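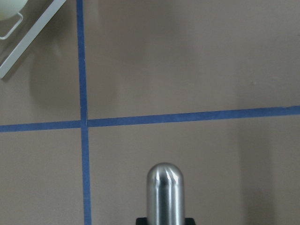
Site Visit Report: Harnell Open Day
Unit 3, Automation in the Workplace
Dondham Technical College

Why we went

Our class has spent most of January reading about robots that are supposed to take over kitchen and cleanup work. Most of what we read came from the companies selling them. The open day at Harnell was a chance to see one running with our own eyes, and the assignment was to write down what it did, what we were told it could do, and how far apart those two things were. I went in doubtful and I came out a little less doubtful about some parts and more doubtful about others.

The visit

We got there Thursday just before 10 a.m. and were put in the Carnegie room, which holds the demonstration benches. The public got the same tour as us, so the talk was aimed at people with no background. There were three stops: a sorting line, a palletizing arm behind a fence, and the dish handling bench, where we stayed the longest. This report is mostly about the dish bench.

The arm there is sold under the name Gelano. The presenter said it had done 3000 practice runs before the open day. I asked whether that meant 3000 good runs or 3000 tries, and the answer was tries. I asked how many had worked and was told the team "didn't have that broken out." I think that is the number a restaurant owner would want first.

How the bench is set up

The bench top is plain and marked off with blue painter's tape in two strips that cross. The tape is not for the visitors. According to the presenter, it lets the staff put things back in the same area between runs, so that each run starts in nearly the same way. The strips don't line up perfectly where they meet, and I asked if that mattered. It doesn't, because the robot doesn't read the tape. Only the people do.

I understand why they do it, since you can't compare two runs if everything moved in between. But it also means the robot is working in a very tidy world. My uncle's diner does not have taped sections on the counter. When the brochure says "works in real kitchens," I would like to know if anybody tried it on a counter with a wet towel and a ketchup bottle on it.

What we saw it do

The task was to pick up a dish and set it in a rack, then go back to the start. We watched for 30 minutes. The arm was slower than I expected from the videos. The videos in the lobby turned out to be sped up, and this was written in small letters in the corner of the screen.

When it worked, it was pretty good to watch. It came down carefully, and it did not bang anything. Twice it stopped above the rack and stayed there until a staff member pressed a button. One time it let go early and the dish tipped over against the rack. The presenter called this "a recovery case" and set it up again by hand. I wrote in my notes that the person did the recovering.

The staff moved the rack over a few inches when someone in the crowd asked them to. The arm still found it, though it took longer. This was the best part of the demonstration for me, and I don't think it was planned. If they had started with that I would have trusted the rest more.

Cost

The handout gives a payback time but not a price. It says the savings are based on a kitchen that washes 609 dishes a shift, with no explanation of where that came from. I asked and was told it was an average from a survey. I would have liked to see the survey. The handout also leaves out the person standing next to the machine, and there was a person standing next to the machine the whole time we were there.

Problems with this report

I only saw one robot on one morning, with a crowd around it. The lights were bright and people kept leaning over the rail, which may have made things harder for it. I did not time each run, and I should have. My notes have gaps where I was asking questions. I also didn't get to ask what happens with glasses, because the group had to move on to the fenced arm.

What I think

The Gelano can put a dish in a rack on a bench that has been set up for it, most of the time that I was looking. That is harder than it sounds and I don't want to be unfair to the people who built it. The claim on the banner was that it is ready for any kitchen seating up to 200 people, and nothing I saw supports that. I would want to see a full shift, with nobody near the button, before I believed it.

For the second half of the unit I plan to write to Harnell and ask for the success count again. If they send it I will add it as an appendix.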